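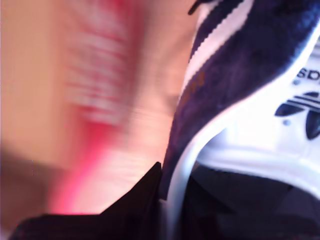

Sneaker, suede upper with white stripes

4. Registering your loss of work in Surna

This section is for persons who lost their job by closure, by dismissal or by the end of a contract. If your hours were only reduced, please go to section 6. You can do the registration by yourself at home, or at one of the desks in the Lutora help office.

Before you start, have these papers with you:
- the dismissal letter, or the last contract if you did not receive a letter
- your last three pay slips
- the number of your bank account

4.1 Opening the file

1. Go to the start page of Surna and press New file.
2. Write your family name and first name in the same way as on your identity card. Do not use short names.
3. Choose the reason for the end of work. If the company closed one department only, choose Partial closure.
4. Write the last day for which you were paid. It can be later than the last day you were at the workplace.
5. Press Save. The system gives you a file number with six signs. Write it down on paper.

Note: Former workers of the Tokberg plant must write 143 in the field Employer code. Workers of the Penrose warehouse write 150. All others leave this field empty.

4.2 Adding your income

1. Open the page Income and press Add month.
2. Enter the gross amount from the oldest pay slip first, then the two others.
3. Use a point for the cents and no sign for the thousands. An amount of 2,978 is entered as 2978.00.
4. If you received holiday money in one of these months, enter it in the separate line.
5. Compare the total with your papers and press Confirm.

Caution: After Confirm the amounts are closed. A mistake can be corrected only by the desk, and you must bring the pay slips in original.

4.3 Sending the file

1. Attach the dismissal letter as PDF. Photos made with the telephone are accepted when all four corners of the page can be seen.
2. Read the declaration and mark the box at the end.
3. Press Send. The status changes from Draft to Received.

If the status stays on Draft, a field is missing. It is shown with a red line. The most frequent case is message 210, which means that the last paid day is before the begin of the contract.

Note: The page closes after twenty minutes without typing. What you did not save is lost.

4.4 Who to ask

Questions on dates and letters: Prapai Suwannarat, desk 2.
Questions on income and pay slips: Gert Swanepoel, desk 5, mornings only.
In September desk 5 is closed and Howard Bramwell answers these questions by telephone.

Please have your file number ready before you call.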